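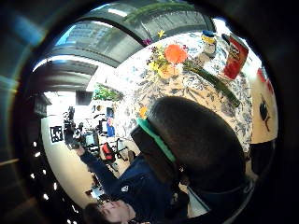 A dining table, a navy jacket and a marker on the wall, through the gripper's lens at the Lullham workroom.

The least glamorous job in robotics is wiping a lens, and I would like to make a case for it.

Our cell at Lullham is built around a gripper that a person carries by hand through some household chore, so that an arm can later be taught to do the same chore without the person. The gripper has a fisheye camera bolted above its fingers. The fisheye sees nearly everything: flowers, Pringles can, chair back, skylight, the colleague who believed he was out of shot. What it has never seen, in all the time I have looked after it, is its own smudge.

People who visit us want to talk about the learning. They ask how many demonstrations it takes, and when I say 1000 for a single tabletop task they nod as though this were a number about intelligence. It is a number about housekeeping. Each of those demonstrations was recorded by a device that had to be charged, mounted straight, calibrated and clean, and the device has no opinion on whether it was any of these things. It will record a thumbprint as faithfully as a gerbera.

In April we lost 300 of them. A screw on the camera bracket had backed out, and the camera had tipped by 2 degrees, a tilt so slight that every recording looked fine. The software looked fine too. The arm, when its turn came, reached with perfect confidence for a spot just beside each object, like a man at a party going in for a handshake with someone who is waving at somebody else. We spent two weeks suspecting the model. There were meetings. A plan was drawn up for a larger model. Then someone picked up the gripper to move it off a desk and felt the bracket wiggle.

The fix was a drop of thread locker and a stripe of paint across the screw head, so that a glance tells you if it has turned. I believe the thread locker cost less than the coffee at the first meeting.

Since then I have been a bore about setup. The printed marker goes on the wall before anything goes on the table, and it stays flat, which means tape on all four corners and not the two you can reach. It has to be matte. We once used glossy paper under a skylight and learned a good deal about the sun. The fingers get checked for play in the morning and again after lunch, and the rubber pads are swapped when they go shiny, even if there is "plenty left on them," a phrase I now hear in my sleep.

The makers of equipment do not help. The manual for the Flusell mount, which we use on two of our grippers, gives 98 pages to software features and one paragraph to the bracket, and the paragraph says to tighten the screws "appropriately." The Aitken version at least prints a torque figure, in a typeface suited to ants. When we asked for a spare bracket we were offered a webinar.

I understand why. Money in this field follows the part that sounds like thinking. Nobody has ever raised a round of funding on a checklist, and a slide showing a cotton swab would not go down well at the Virnmont conference, where last year I sat through a full afternoon on robot dexterity and did not hear the word "screw" until the projector broke.

Still, I would suggest to anyone planning one of these cells that they hire for it. Get a person who likes small tools and is slightly unpleasant about where they are put back. Give that person the power to stop a session, including one with guests present, and pay them out of the same pot as the people with the whiteboards. Ours is a shared duty, so it belongs to whoever complained last, and for the present that is me.

The swabs are in the top drawer. Please put the lid back on the box.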